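Inspected by: Miroslava Mykhailiuk
Site: Firmont, Namboodiri Building, level 5, large meeting room
Date: April 14, 2024
Last inspection: March

Codes: **OK** = no action. **FIX** = needs work, see comment. **WATCH** = fine today, look again next time. **N/A** = doesn't apply to this room.

Comments are mine unless marked otherwise. Anything I couldn't get to is listed at the end. Please don't change a FIX to OK on this sheet. Add a line underneath with your initials and leave the original where it is.

## 1. Getting in and out

- [x] 1.1 Door opens fully and closes by itself – **OK**. Closer was adjusted after the March inspection and no longer slams.
- [x] 1.2 Door can be opened from inside without a key – **OK**
- [ ] 1.3 Exit sign lit – **FIX**. The sign in the corridor flickers. It can still be read. Building management has been told twice, so I have sent it a third time with the sign number.
- [x] 1.4 Path from the table to the door clear – **OK**. Someone had parked a trolley in the corridor just outside. Moved while I was there.
- [ ] 1.5 Evacuation map on display and current – **FIX**. Map still shows the old kitchenette, which is now Goltusport's storeroom. The assembly point on it is correct.

## 2. Table and other work surfaces

- [x] 2.1 Table steady, no rocking – **OK**. Leaned on both ends and the middle.
- [x] 2.2 Top free of splinters, lifted edges and cracks – **OK**. Ran a cloth along the front edge, no snags.
- [ ] 2.3 Underside fixings tight – **WATCH**. A bracket towards the door end could be turned by hand. Tightened. If it has worked loose by next time it needs a longer screw.
- [x] 2.4 Weight on the table reasonable – **OK**. Boxes, papers and drinks only. Monitors stay on the wall mounts.
- [ ] 2.5 Boxes kept to the ends of the table – **WATCH**. The dark printed box and the tan cardboard one are at the far left end, where I'd want them. The orange one is over on the right with the small items. Any of these can stay out for a day's work, but they go back in the cupboard overnight. 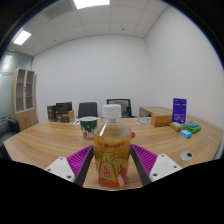
- [x] 2.6 Nothing stored on the window ledge – **OK**
- [x] 2.7 Sharp tools put away – **OK**. Box cutter is in the top drawer with the blade in. It used to live on the ledge.

## 3. Drinks and spills

This section is longer than it was in March. The last two incident reports for this floor were both spills, and one went into a floor box.

- [ ] 3.1 Cold drinks in bottles with a screw cap – **OK**, with a reminder. Bottled tea and the like is fine on the table. Cap goes back on between sips, including when you're only stepping out for a minute. Cans and open glasses stay in the kitchen.
- [ ] 3.2 Hot drinks in a mug with a handle – **WATCH**. People are mostly good about this. Don't fill to the brim, and don't carry a mug and a laptop in the same hand.
- [ ] 3.3 Cups empty if they are going to be left – **FIX**. Any cup left on the table when a meeting finishes should be empty and taken to the kitchen by whoever used it. Dirano's cleaners aren't contracted to wash up and should not be asked to. They will tip out and rinse if they have to, but it isn't in their hours.
- [ ] 3.4 Tapered cups – **WATCH**. A cup with a narrow base goes over with much less of a knock than a straight-sided mug.

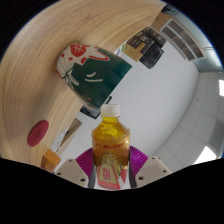
I would like the next kitchen order to be for cups with a wider base. No need to throw out the ones we have. They can stay in the kitchen for water and be used standing at the counter, and if anybody is attached to a particular one they can take it to their own desk.

- [ ] 3.5 Spill kit in place – **FIX**. The tub is there but the absorbent pads are gone. Only the gloves and a roll of bags left. Replacement pads are on the list in section 8.
- [x] 3.6 Paper towel within reach of the room – **OK**. Dispenser by the kitchen door, full.
- [x] 3.7 No stains or sticky patches on the carpet – **OK**. The old mark near the whiteboard is dye from a marker and has been there since before I started.

## 4. Power, cables and the top of the table

- [ ] 4.1 Leads tested and tagged – **FIX**. The extension lead behind the whiteboard is out of date. Tag says 18 months ago. I have unplugged it and put it in the tray for testing. Don't take it back out.
- [x] 4.2 No leads across walkways – **OK**
- [x] 4.3 Floor box lids close flush – **OK**. The one that was replaced after the spill sits properly.
- [ ] 4.4 Round fittings and openings in work surfaces – **WATCH**. Where there is a cable grommet in a desk or table, in this room or any other on the floor, the cap has to be in and sitting level. An open hole will catch the foot of a cup. Loose coasters should lie flat and not be left over a grommet, or people put a drink down on something that tips.

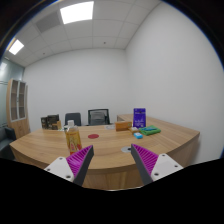 Caps for the older desks are a size that's hard to find. I have a bag of them in the stores cabinet on level 5, bottom shelf. Take what you need and tell me so I can keep track. If a cap won't stay in, tape over the hole until I can look at it, and put the tape on from the top.

- [x] 4.5 No multi-plug adaptors stacked – **OK**
- [x] 4.6 Chargers unplugged when not in use – **OK**. One laptop charger left warm on the carpet. Owner found.
- [x] 4.7 Wall sockets undamaged – **OK**

## 5. Chairs

- [x] 5.1 Castors turn freely – **OK**
- [ ] 5.2 Height adjustment holds – **FIX**. One chair sinks slowly when you sit on it. I took it to the workshop and left a note on the gas lift. Lowest setting on the good ones is 44 cm, which suits the table.
- [x] 5.3 Backs and arms tight – **OK**. Checked the upholstered type and the mesh type. The mesh ones have a bolt behind the lumbar pad that is easy to miss.
- [x] 5.4 Chairs pushed in at the end of the day – **OK** when I came through. Please keep it up, especially on the door side.
- [ ] 5.5 Chairs not used as steps – **WATCH**. I was told of someone standing on a chair to reach the projector cable. There is a step stool in the stores cabinet and it's signed for all our staff to use.

## 6. Papers, samples and loose items

- [x] 6.1 Papers stacked, not spread under drinks – **OK**
- [ ] 6.2 Confidential papers cleared – **N/A** today. Goltusport and Firmont both book this room, so check before you leave.
- [ ] 6.3 Samples and packaging put back after use – **WATCH**. Empty packaging tends to build up here for weeks and then gets used to hold other things. If it's empty, flatten it and take it down to the recycling. 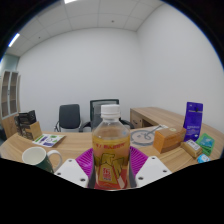

Most of the damage to paperwork in this room has come from drinks being set down beside it. A ring on a printout is no great loss, but in March we had to reprint a signed form. Leave a hand's width between any mug and anything printed. A leaflet lying at an angle behind the mug is too close for my liking, and it would be better off further down the desk. The open wooden box at the left is a good place for a folder or a book that isn't being used, as long as the box is slid in from the edge first. I've seen people catch a sleeve on whatever is sticking up out of it.

- [x] 6.4 Nothing on the floor under the table – **OK**. One pen lid.
- [x] 6.5 Whiteboard cleaner capped and labelled – **OK**. The spray bottle had lost its label in March. Relabelled.

## 7. Air, light and general condition

- [x] 7.1 Lights all working – **OK**. Starter replaced in the fitting over the door.
- [x] 7.2 Glare on the table – **OK** with the blind halfway.
- [ ] 7.3 Blind cords secured – **FIX**. The cleat is there, the cord isn't on it. Children do come through this floor on open days, so it needs to be wound up every time.
- [x] 7.4 Temperature comfortable – **OK**. Slight draught from the vent near the whiteboard.
- [ ] 7.5 Carpet seams flat – **WATCH**. The seam inside the door has started to lift at one end. I've glued it down. Recarpeting was quoted at $3,632 and has been put off again, so it will have to be glue for now.
- [x] 7.6 Walls clean and free of loose hooks – **OK**
- [x] 7.7 Bins emptied, no food left in them – **OK**

## 8. Actions

| Item | What | Who | When |
|---|---|---|---|
| 1.3 | Exit sign in corridor | Building management | Asked for this week |
| 1.5 | New evacuation map | Miroslava | With the next print order |
| 3.3 | Sign about cups on the kitchen door | Miroslava | Done |
| 3.5 | Absorbent pads | Stores | Ordered |
| 4.1 | Test and tag extension lead | Electrician | Next visit |
| 5.2 | Gas lift on chair | Workshop | Waiting on part |
| 7.3 | Wind up blind cord, remind staff | Everyone who uses the room | Now |

## 9. Not checked

- Ceiling space above the projector. Needs the tall ladder and a second person.
- The locked half of the cupboard. Goltusport has the key.
- Smoke detector. Tested by the building's own contractor, and I only look at the light, which was on.

Dirano has asked for a copy of section 3 for its supervisor. Sent as a printout. The rest of the sheet stays in the folder at reception with the earlier ones.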